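Gomley Food Board > Takeaways & Leftovers

Eating takeaway at a desk: does anyone have a system?

Started by pliltunine_pete, Sunday

I work, eat and sulk at the same table. Crayfish from Jesia is a weekly habit, and by the end there is shell in places I don't own. I've bought a big dark grey mat and a round bowl for the shells. The lamp stays. The tissues stay. After that I'm open to advice. 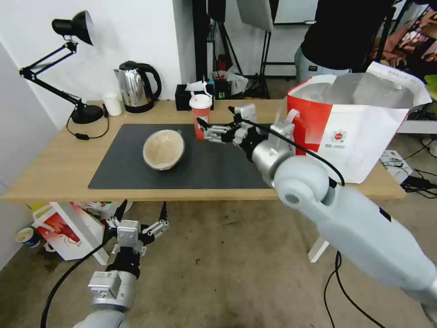

Reply 2 - Sugiyama_fan

Clear the table first, you animal. A kettle has no business at dinner.

Reply 3 - pliltunine_pete

The kettle is for tea afterwards. It lives at the back by the lamp and bothers no one. The bag goes on the right, shell bowl on the left, and I sit in the middle like a minor king.

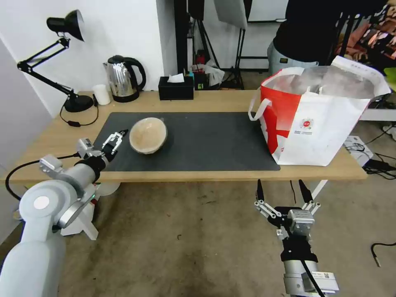

Bag right, bowl left, kettle staying put.

Reply 4 - marrow283

Bag on the floor, surely? It takes up half your elbow room. I grant you the foil-looking lining keeps things warm, but you could fold it up once the food is out.

Reply 5 - Sugiyama_fan

Agree with marrow, which hurts. Also, how much are you ordering that it needs a bag that size?

Reply 6 - pliltunine_pete

Enough. I'm not taking questions on quantity.
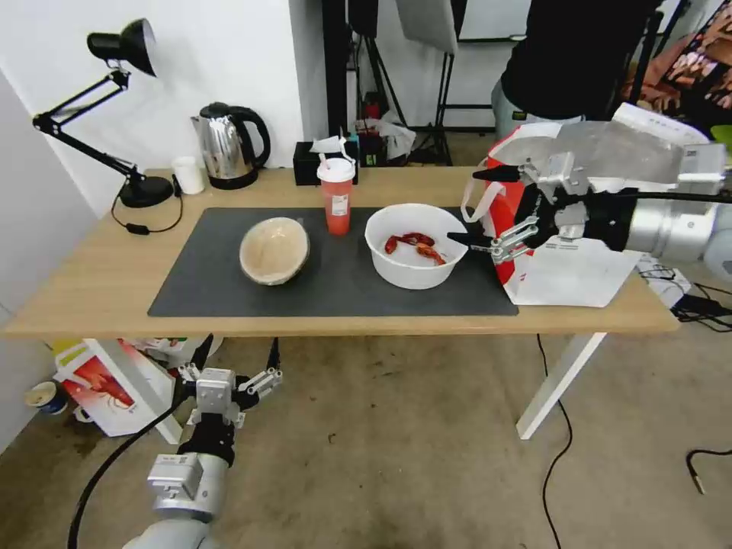
Two crayfish, white bowl, drink behind.

Reply 7 - Maximiliano Figueroa

Drink's in the wrong place. You'll be reaching over the food for it with sauce up to the wrist. Mine goes far left, next to the shells, and I've had 10 years of clean sleeves.

Reply 8 - marrow283

10 years of crayfish and he's proud of his sleeves. The drink has a lid, Max. Leave the man alone.

Reply 9 - pliltunine_pete

I'm with marrow on the lid. A straw helps as well, then you hardly need to pick the cup up. As for the white bowl, I've gone off the deep ones 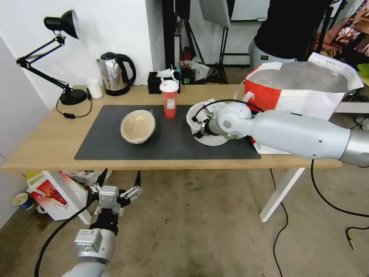 and would take something flatter if anyone knows a shop that sells them singly. The woven one can stay as it is, although I'm told sauce gets into the weave and you smell it until April.

Reply 10 - Sugiyama_fan

Line it with a bit of kitchen roll. And move the kettle.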